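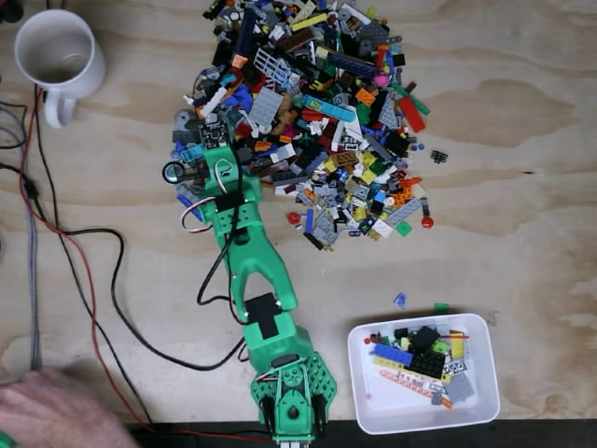

Open studios at the Porkeck building, 18 July 2021

The Porkeck building opens its studios to the public once a year, and this was the first time I had been since the top floor was let to artists. It is a former cannery on the harbor road, three stories, with a freight elevator that visitors are asked not to use. Admission was free. A printed floor plan cost a dollar and was worth buying, as the room numbers on the second floor do not run in order.

I started on the ground floor with Yaryna Bilyk, who works in encaustic and oil on panel. Her room is long and narrow, with the heated palette at the window end and the finished panels hung down the left wall in the order she made them. The recent ones are landscapes, or began as landscapes. She paints a field or a shoreline in thin oil, lets it dry for some weeks, then covers it in beeswax and scrapes back until parts of the first picture show again. The older panels are heavy, almost gray. The newer ones let more through, and the best of them, a low tide called Watow, has a strip of yellow near the bottom that I went back to look at before I left.

She was melting wax when I came in and kept working while she talked. The damar resin she mixes into it has gone up in price twice and she now buys it with two other painters. She also said she has stopped varnishing her edges, after a buyer complained that the varnish had yellowed faster than the front.

Across the hall is the print workshop, which is shared. The main press came from a school that was closing its art department and it took most of a week to get it through the loading door. Rhys Mudgway was pulling proofs from a set of drypoint plates and let people turn the wheel. The plates are for a book called Harawira, a run of 74 copies, each with 7 prints. His sister Manaia wrote the text, and she was at the next table folding sheets. The book is an account of a walk the two of them made along an unsealed road inland, and the plates follow the road in order from the coast up. I liked the fourth, which is nearly all sky with a fence line at the foot of it.

Drypoint wears down quickly, so the early prints in the run will be darker than the late ones. Rhys has decided to leave it that way and number them honestly. Manaia would have preferred steel-faced plates. They expect to have the book bound in August, and there was a sheet on the table where you could put your name down for a copy. Nineteen people had signed by the time I did.

The second floor was more mixed. Several doors were shut, including two marked as open on the plan. A group of textile artists had the large corner room and had hung their work from the sprinkler pipes, low enough that taller visitors had to duck. The pieces were dyed with onion skin and walnut, and the labels gave the recipes, which I appreciated. There was tea here too.

Further along, Tane Cosgrove was showing ink drawings of stairwells. He draws each one from the bottom step, looking up, and does not use a ruler, so the lines drift a little as they get longer. The largest is on three sheets joined with tape at the back. It shows the stairs in the Porkeck building itself, and he finished it in the evenings when the other tenants had gone home. I had climbed those stairs ten minutes earlier and recognized the bend in the handrail. Prices were on a typed list by the door. The small ones were reasonable and most of them already had red dots.

The top floor is one open space divided by curtains. The light is much better than below, but it was hot, and the one fan was at the far end. Muchen Qian has the section nearest the stairs. His work is a single drawing on rolled paper that he has been adding to for six years, and only part of it can be shown at once. On this visit it was unrolled over three tables pushed end to end. He invents a city called Grostach and draws it block by block in pencil, with a street index he keeps in a separate ledger. The index had reached 3761 entries. He will look up a street for you if you ask, and I asked for the last one, a short lane behind a bus depot. He had drawn it the night before.

I spent longest with him, and missed the talk on the ground floor as a result. I was told it covered leases. The building's current agreement runs for another two years and the tenants would like five — there was a petition at the front desk, next to the floor plans.

Some practical notes for anyone going next year. Parking on the harbor road fills by eleven, but the lot behind the fish market is open to visitors and is a five-minute walk. The café on the ground floor takes cash only. The stairs are steep, and there is no other way to the upper floors unless you arrange it ahead with the office, who will then run the freight elevator for you. Most of the artists on the second floor had packed up by four, though the posted closing time was five. The print workshop stayed open until the end, and Rhys was still inking a plate when I went out past the loading door.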